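Forum > Shop Floor Talk > Automation and staffing
Thread: Two arms going in on our kitting line, what changed at your place?

benchrow4
We pack handle sets and small hand goods at the Nuslow plant. 581 part numbers on the kitting side, most of them picked and laid in trays by hand. Management bought two arms from Fiketti and they start in June. We have been told no layoffs, some people move to "cell support". Nobody on my shift knows what that means in practice. If your shop went through this, what did your day look like after?

tapeandtrays
We did it last year. Cell support meant clearing faults, refilling infeed, and wiping down fingertips. Less lifting. More standing and watching, and my feet hurt more than they did before. Pay stayed the same for us. Ask about that one in writing.

oldlinelead
Pay should go up. You are now responsible for a machine as well as your own work. We got one grade higher, but only after the first quarter and a lot of asking.

tapeandtrays
Good for you. We asked and got a training certificate.

benchrow4
Thanks both. The integrator is Szulc and they are doing the layout in simulation first. They gave us a render of the gripper over one of the longer items, and our lead put it on the break room screen. People had a lot of opinions about the wood table.
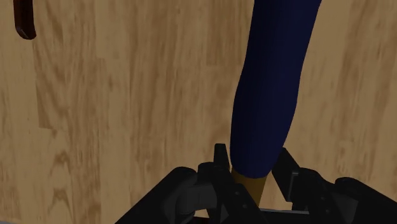 Gripper render, fingers open on either side of the blue piece where it meets the brown part.

What I want to know is who decides where it grabs. On the bench I pick up anything long from the middle. That render has the fingers down at the narrow end.

kestrel_m
Programmer here, different company. Somebody picks a grasp point in the software and it gets tested. A still doesn't tell you if that is the final one or just a pose they were trying. If you think the end is wrong, say it now. Changing it in sim takes an afternoon. Changing it on the floor means a stopped line and a meeting.

oldlinelead
Agree with this. Our people were not asked until the cell was bolted down. It dropped long parts for weeks and the pickers knew why on the first morning.

rd_secondshift
I'll disagree a little. We were asked plenty. We filled in 177 comment cards and I could name two that got used. Being asked cost us unpaid lunch breaks. If they want your know-how, it goes on the clock.

benchrow4
That is fair. The reviews are at 2:30, which is right at shift change, so half of us would be staying late.

rd_secondshift
Then get it moved, or get it paid.

kestrel_m
Also ask what the rate target is and who it applies to. At the Florano site the cell was set for 1,118 trays a shift and the hand benches next to it got measured against the same number. That caused more trouble than the robot did.

tapeandtrays
Same here. Our bench target was 100 trays an hour and it crept up once the cell was running - no one announced it, the board just changed.

benchrow4
Writing these down. So far I have pay grade, paid review time, rate targets for the benches, and the grasp on the long parts. I'll post again after the next review.

oldlinelead
Add who gets called when it stops at night. For us it was whoever stood closest.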